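4.2 What we bought first, and what we left until later

When we sat down in June to plan the wiping cell, the spreadsheet had one enormous line in it (the arm) and a scatter of small ones that none of us took very seriously. That was a mistake, and I'd like to set out how the money really went, because papers in our corner of the field tend to give the model number of the robot and stop there.

Our quote from Leclerc covered the arm, a stand and a two-finger gripper. It did not cover spare fingertips, the safety stop, cabling or a fixture to keep the workpiece still. Emília Halás went through the list with a red pen one Friday and found that these bits came to 28 per cent of the total! We had set aside almost nothing for them. So we asked Skirnow for a second quote, got the gripper separately, and put off the force sensor until the next round of funding.

The other thing we did - and I'd do it again - was to spend the waiting time in simulation. Delivery was quoted at 50 days, and a desktop computer we already owned was quite enough to run the Luso task set, in which the arm has to deal with dirty patches on a flat plate. We ran 300 trials for each of four gripper layouts before signing anything. Two of the layouts couldn't reach the far end of the plate from where we meant to bolt the base down, so we crossed them off and saved ourselves the price of a longer stand.

Figure 6 comes from one of these trials. I like it as a planning aid because it makes the reach question so plain: the dark patches sit towards the far end of the plate, the nearer half is bare, and the fingertips are still down at the near side. Any base position we paid for had to cover that whole stretch with a bit to spare.

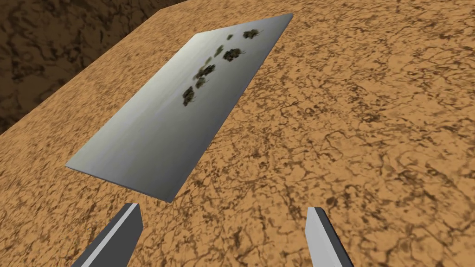

Figure 6. Simulated plate task, with the gripper fingers at the near side and the patches towards the far end.

Felista Mwakalinga thought we were leaning on the simulator too hard, and wrote in her comments on our draft budget that a virtual gripper never wears out its pads, so we should double the line for consumables and keep a spare set in the drawer from the first day. We took the second half of that advice and met her halfway on the first. The pads now have their own line, reviewed every four months, and the money for it came out of the travel budget.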